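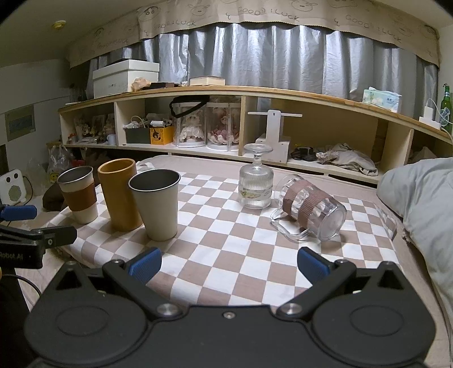

A reply to the April issue asked why I keep going on about grippers when the arm does all the work, and whether I could please get back to the arm. Fair enough, I did promise an arm update! And there is some Jarnon news further down. But I've spent most of my evenings with a gripper in each hand, picking up drinkware, and I have opinions about it now, so you're getting those first.

Quick recap for anyone who joined over the summer. I'm trying to settle on one way of recording pick-and-place demonstrations for the Jarnon arm. Last spring I was driving the arm itself through the Vulix controller, which works, but it's slow and it makes me tense up in the shoulders. So this round I put the arm away and used a pair of hand-held grippers, each with its own camera, and just did the task with my own two arms. Same table height, same kinds of objects, same little routine every time. Then I compared the recordings to what I had from the Vulix sessions.

I got 153 takes I was happy to keep. With the Vulix I was lucky to get a third of that in the same number of evenings, and I was a lot crankier by the end of each one.

What I picked up

Three cups and two pieces of glass. I wanted things that people really have in a kitchen, and I wanted them to be annoying in different ways. The cups stand upright, close together. One of them has a brown sleeve around its middle, one is tall and straight-sided, and one is plain and tapered with a shiny rim. The stemmed glass goes upside down and the clear mug goes on its side. That last one is there purely out of spite (more on that in a minute).

The cups

The straight-sided cup is a gift. You come in from the front, you squeeze, you lift. The pads land flat on it and stay flat, and I could do it half asleep. If you're starting out with two-fingered grippers and want to feel good about yourself, find a cup with straight sides.

The tapered ones are fussier. The wall leans, the pads don't, and if you grab too low the cup wants to ride up out of the fingers as you close. What worked for me was going in higher than feels natural and closing slowly, so the pads have time to settle against the slope. The sleeve helps a lot, by the way. I had assumed it would bunch up or slide around and I'd end up taking that cup out of the lineup, but it gave me the steadiest hold of the three.

The real trouble with the cups is the spacing. I set them close on purpose, and the fingers on these grippers swing out wide when they open, wide enough that the outside of one finger can nudge the neighbor before you've even touched the cup you're after. With the Jarnon's own jaw, which slides straight in and out, I never had to think about that. With these I had to learn to half open, go in, and only then open the rest of the way. It took me a whole evening to stop knocking into things, and I threw out every take from that evening. Painful, but I'd do it again.

The glass

Okay, the glass. Going in, I figured the stemmed one would be the nightmare, and it's fine! Upside down, you have that nice short stem right there under the foot, and the pads close around it like it was made for the job. The only thing to watch is the wrist. Any tilt on the way up gets exaggerated because the heavy part is hanging below you, and it starts to swing. Slow hands.

The mug on its side is the one that made me say words I won't print. It wants to roll, except the handle stops it rolling one way, so it rolls the other way. The body is faceted, so some of the time the pads sit on a flat and it's lovely, and some of the time they sit on a corner and it twists as you lift. I tried it by the handle, I tried it around the bands, I tried it across the mouth. Across the bands won, and it wasn't close. There's texture there and the pads bite into it.

It's a heavy mug too. I made myself a rule that nothing over 200 grams gets lifted more than a hand's height, and the mug is why the rule exists.

Clear glass is also where the cameras start to sweat. My eyes have no trouble with it, but go back through the recordings and you'll see how much of that mug is just the tablecloth showing through. The checks bend a little where the glass is and that's most of what the software gets. I don't have a fix. I ran the glass takes through Podden (the tracking tool I switched to in the last issue) and it held on to the cups all the way through most clips and dropped the mug over and over. It did better when the gripper was coming in low. From straight above it was hopeless.
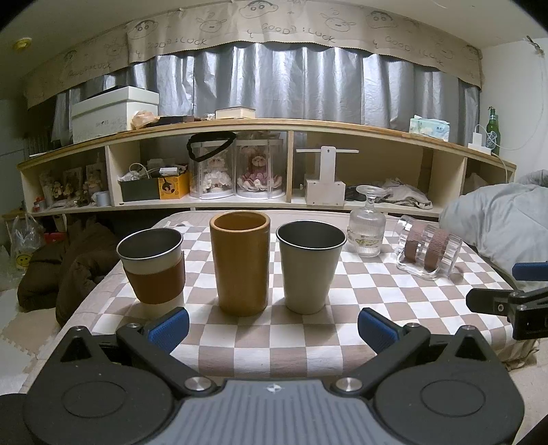 Gripper open in front of the three cups, with the stemmed glass and the mug farther back.

Two cameras or one?

This was the part I was most curious about. Each gripper carries its own view, so for every take I have 2 recordings of the same objects from different sides. Whichever hand is doing the picking, the other one sees a bit of it too, at least when I remember to keep it pointed somewhere useful. I do not always remember. There's a whole run of takes where my idle hand drifted down and recorded a beautiful study of the tablecloth.

When I did keep both hands up, though, the second view was great. The cup row is a good case. From one side the plain cup sits in front of the tall one and hides part of it, and from the other hand you get them spread out side by side. Podden needed far fewer nudges from me on the takes where it had both. I'd guess I saved myself a full evening of cleanup, and cleanup is the part of this hobby I like least.

The lenses are very wide. The straight lines in the room come out curved, which I've stopped noticing, but a friend looking over my shoulder found it hilarious. The upside is that the fingertips and the whole tabletop both fit in view even when I'm right up close. I tried a narrower lens on the Jarnon back in the spring and kept losing the far objects every time I leaned in. I'd take the curvy walls.

Weight, grip, tired hands

Holding one gripper is nothing. Holding two, out in front of you, for the length of an evening, is something. My limit was right around the time a movie would end. After that my closing got jerky and I could see it in the recordings, so I started stopping earlier and felt much better about the footage.

The finger pads are blue, ribbed and grippy, and they do pick up lint. I wipe them between objects now. I skipped that the first couple of evenings and wondered why the stem kept slipping on me. Learn from my laziness.

One gripe: I wish the closing force had some sort of stop in it. With the Vulix I can set a ceiling and forget it. With these it's all in your own hand, and mine gets enthusiastic. Nothing broke, but I did squeeze the sleeved cup harder than I meant to more than once.

So, the arm

For everyone who skipped down to here: the Jarnon is back on its stand and I've started feeding it the cup takes. No glass yet. I cut everything down to roughly 3,000 short clips, most of them just the approach and the close, and left out the carrying for now. Early days. It goes for the straight-sided cup with real confidence and approaches the tapered ones as if it's worried about them, which, same.

I'm also keeping the Vulix around. For slow, careful stuff with a force limit it's still what I'd reach for, and I want to redo the mug with it to have something to compare against. If any of you have run a Vulix with a swinging-finger gripper in place of a sliding jaw, please write and tell me what you did about the mounting plate. Mine came from Achterberg and the holes are on the wrong spacing, and I would love to get out of drilling a new one.

Next issue: stacking, if my wrists are up for it. I've been told saucers are worse than mugs. I have bought saucers.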